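May 26, 2026

Fourth day with the Rerari two-arm kit. Up at six, coffee, then straight back to the cap problem. The supplier's sheet promises a bench that can "handle common packaged goods out of the crate." Our trial is narrower: take a capped drink bottle, hold the body with one arm, work the cap with the other. If the kit can't do that at a decent rate I see no case for the purchase.

Started with the finger gap. The default open position in the Rerari software is set wide, and I had left it alone until now. Measured it again with the calipers at both ends of the pads. The two readings agree, so the fingers close parallel, and the drift I logged yesterday must come from the arm and not from the gripper. Saved the wrist view with the fingers open over bare table as the reference for the offset check.
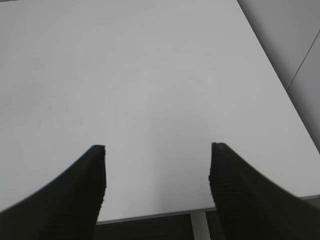 Wrist view, gripper open, nothing in hand.

The offset routine itself is good. It takes 38 seconds per arm and writes its result to a plain text file, so I could compare runs without opening the vendor's viewer. Ran it until lunch. The left arm repeats well. The right arm settles only after it has been moving for a while, and the manual says nothing on warm-up. Added a warm-up loop to my start script and wrote to Rerari support asking for their figure.

Small marks on the table show up in the wrist view and I wanted to know if they upset the edge finder. They don't. Wiped nothing, changed the threshold twice, same result both times.

Afternoon: grip force. Kolano, who sell the pads as an add-on, list 3,000 cycles before replacement. The Rerari sheet says 4,000 for the same part number. I have asked both which is right and will use the lower number in the cost table until one of them answers. At our planned rate that means a pad change often enough to matter, and the pads come only in full sets. Entered 600 cycles as the inspection interval.

Force on the body has to stay low or the plastic gives, and force on the cap has to be high enough to hold. The software allows separate limits per arm but hides them two menus down, and they reset when the project file is reloaded. Lost most of an hour to that before I saw it. Workaround: set the limits from the script at start, every time.

Moved on to the two-arm hold with a bottle of tea. One gripper comes down from above onto the cap and neck, the other comes in from the left and takes the lower body over the label. Approach order matters. With the side arm first the routine runs as written. With the top arm first the planner asks for a new path and stalls. I have noted this as a defect and will retest after the next software release, due from Rerari at an unstated date.
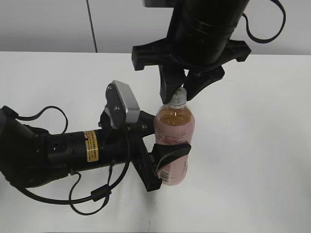 Brosine wrote back this evening that the hold is the easy half, that their own trial of the kit came apart at the twist, and that I should budget for a torque sensor on the upper arm before signing anything. They went with the Hinds bench in the end and have been running it since February.

I don't have a price for the Hinds unit. Asked for one. The torque sensor is listed as an option on the Rerari order form with no figure beside it, so I asked for that too, in the same mail as the pad question.

Still open for tomorrow: twist test at low speed, limits from the script, side arm first. Check the cable loop on the upper arm at full wrist rotation before running anything unattended. Print the pad log. Buy calipers batteries.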